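Friday evening and my shoulders are toast, so you get a blog post instead of the run I promised myself. I've been spending my days at Ganau teaching a two-armed robot to put small parts where they belong. I wear the gloves, I move, it moves, and everything gets recorded so the model can learn from it later. We're at 1,630 recordings on the board task now, and 233 of those are mine (Roscoe Quintanilla has way more, and he will tell you so).

The board is white, the pieces are blue, and I see both when I close my eyes at night. Pegs, a slotted plate, a knob I have strong feelings about.

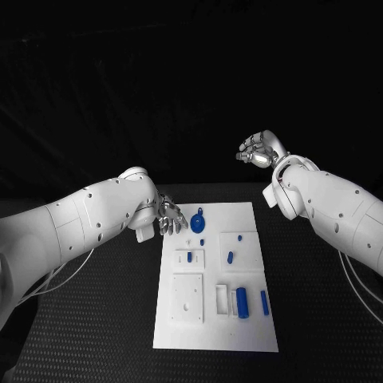

The first week I drove it like I was late for something. Big swoops, fast grabs, then a lot of fumbling at the end. Desmond Ruiz-Ortega watched a few of my runs and told me to slow down before the grasp and quit correcting so much in the air. He was right, darn it! If I wobble over a peg for five seconds, I've just taught a robot to wobble over a peg for five seconds.

Handing a piece from one hand to the other is still the part I like best and mess up most. You can't feel the thing through the gloves, so you're going by eye the whole time, and those metal fingers love to hide exactly the bit you need to see. My trick is to bring the hands together slowly, get the second grip on, wait a beat, and only then let go with the first. Roscoe doesn't wait the beat. Roscoe also drops more pegs, and I'm putting that in writing. 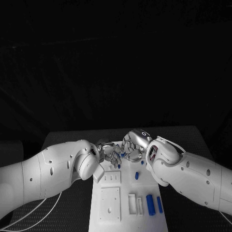
Do you throw out the recordings where you drop something?

It depends on what happens next. If I drop a piece and pick it back up cleanly, we keep it, and the model gets to see what a recovery looks like. If it rolls off somewhere I can't reach, I mark the run as bad and start over.

I did 3 hours of this today with 2 breaks, which is my limit before my hands get sloppy. Next up is a new batch of parts from the Clesitcombe shop, supposedly in November, and I hear the slots are even narrower. I'm going to go lie on the floor now.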